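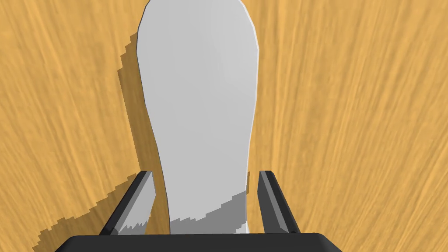

Carola Wiegand keeps her recipe cards in a fishing tackle box. There are 178 of them, written in three different hands, and she had most of them spread over the kitchen counter when I came by on a gray November morning to talk about bread.

"Watch the one by your elbow," she said. "That's my grandmother's rye, and the card has survived two floods and a beagle."

I had been wanting to meet her ever since I bit into a slice of her sourdough rye at the Varilow market last spring. I bought one loaf, ate half of it in the car, and went back for another. It's dark and tight and a little bit sour, with a crust that fights you, and I have thought about it more than I probably should admit in print!

Wiegand never meant to sell bread. She taught middle school math for most of her working life and baked on weekends, mostly for her sister and the neighbors. Then the old bakery on Schwerdtfeger Street closed, and people started asking.

"First it was one loaf for the lady across the road. Then her book club wanted some. By the end of that winter I had dough rising in the bathtub, and my husband was showering at the gym."

She laughs a lot when she talks, and she talks with her hands, which are usually floury. The starter she uses came from her grandmother's kitchen, or at least some great-great-grandchild of it did. She feeds it twice a day with rye flour from the mill at Proltmont, and she is particular about that flour. She tried three others one summer when the mill was shut for repairs.

"One was too fine, one was stale, and one I can't even talk about. The dough just lay there. I baked it anyway and the ducks were polite."

So what makes a good rye? I expected a secret, and what I got was a lecture on patience, which I loved. The basic loaf starts with 500 grams of flour and is left alone for most of a day. Wiegand wants it cool and slow. She pokes it now and then with a wet finger, and if the dent comes back lazily, it goes in the oven.

"Rye isn't wheat," she said. "You don't knead it so much as talk it into the pan. People call me and say, it's sticky, what did I do wrong? Nothing! It's sticky! Wet your hands and keep going."

Her oven is an old Weneletti deck model that she bought secondhand from a pizza place, and getting it into the garage took five people and a section of fence. It runs hot on the left side. She turns every loaf halfway through, and she can tell by smell when it's time, though she sets a timer too.

Then comes the hard part, waiting. She won't cut a rye loaf until the next day, and she asks her customers not to either. I confessed about the car. She put a hand on my arm and told me she forgave me.

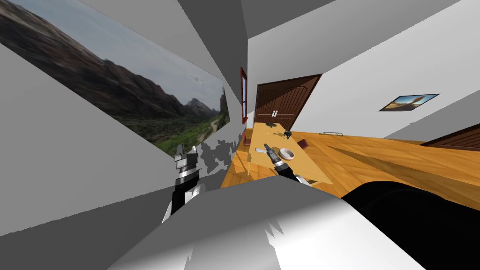
Most of her Saturday-style baking, as she calls it, now happens with a helper. Kerstin Ostermann lives two streets over and turned up one evening to buy a loaf, stayed to ask questions, and has been coming back for four years. She does the seeded loaves and the rolls, and she keeps the order book, which Wiegand happily admits was a mess before.

"I found an order for 'the tall man, two, no caraway,'" Ostermann told me. "That was the whole entry. No phone number, nothing. We did figure out who he was, and he's still a customer."

Last year the two of them baked 582 loaves for the holiday season alone. They slept in shifts. The biggest single order, 127 small ryes for a wedding, went out the door at five in the morning in the back of a borrowed horse trailer (a very clean one, both women told me, separately).

Ostermann is the one who got them teaching. The classes are small, six people at a time around the garage worktable, and everybody goes home with a jar of starter and dough under their fingernails. I sat in on one. A retired bus driver shaped the prettiest loaf in the group and blushed when it was passed around.

"They come in scared of it," Ostermann said. "By lunch they're arguing about caraway."

Wiegand is firmly for caraway, by the way. Ostermann prefers fennel, and they sell both. I asked whether they'd ever open a real shop, and Wiegand was shaking her head before I finished.

"Then I'd have to be there at set hours. The dough already tells me when to get up. One boss is enough."

She wrapped a loaf in a dish towel for me and wrote the next day's date on a scrap of paper, underlined twice, and pinned it to the knot.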